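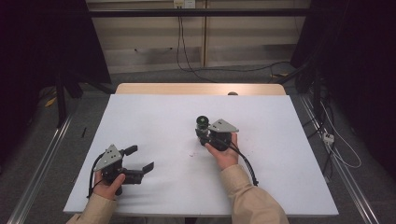
Sisel Large White Worktop Board

Item no. 300-W
Sold by Grananar, bench and table supplies

Big plain white board for putting on top of a table you want to keep nice. Lies flat, no fixings, no drilling. Put it down and get on with it. Comes off again when you need the table for something else.

Good for: sorting small parts, craft work, model making, repairs, cutting out paper patterns, anything fiddly where you need to see what you've dropped. Small bits show up well on white. So does dirt, so keep a cloth handy.

At a glance

Colour: white, both sides
Surface: smooth, low shine
Corners: square
Feet: none supplied, stick-on ones sold separately (pack of 11, one spare incase)
Sold singly

Which size

Standard is for one person working at a desk. Large is for two hands working well apart, with room for leads and tools lying across it. Measure your table first please, we get a lot of boards back becuase they hang over the edge. Leave a bit of tabletop showing all round if you can, easier to lift off.

Looking after it

Damp cloth, drop of washing-up liquid, dry it off. No scouring pads. Pencil comes off with a rubber. Ballpoint mostly comes off, felt tip may not. Don't put hot pans or irons on it, it will mark. Not a cutting board either. A craft knife will score it and the lines stay.

Store flat or upright against a wall. Not leaning at an angle for weeks, it can bow.

Slipping about?

On a polished table, yes it can. A strip of rubber matting underneath sorts it. The Hurnero grip mat cuts with scissors, see under Accessories. Stick-on feet also fine but they lift the board a little.

Delivery

Goes out flat in card with corner protectors. Large size needs someone in to take it. Check the corners before you sign. Orders in by 11 in the morning go the same day if in stock. December orders take longer.

Trade

Discount on 50 or more, any mix of sizes. Ask for Yolanda Cuervo on the trade desk, or Belmiro Vieira if she's out. Other sizes cut to order, no returns on those.

Customer comments

"Had mine on the sewing table all winter. Wipes clean. Bigger than I thought." Conceição Lobo

"Fine once I put the mat under it. One corner slightly knocked, they sent another." Valter Torres

Accessories

Hurnero grip mat, per roll
Stick-on feet, pack of 11
Clip-on edge tray, out of stock, back soon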